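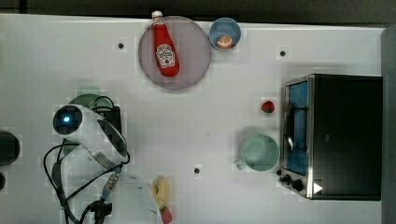
**Wekow Film Club, minutes, October 2022**

Aldana welcomed everyone warmly and let us chat a good while about the Garrido picture, which most of us loved (Chaiwat still finds the ending slow!).

Shiuli reported 607 in the kitty, and Octavio will book the projector.

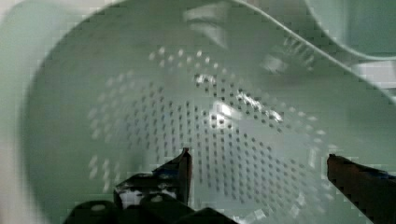 *Green colander, seen from above.*

Agreed, after much happy back and forth, to screen Pranov in November. Sebastián will write the program notes.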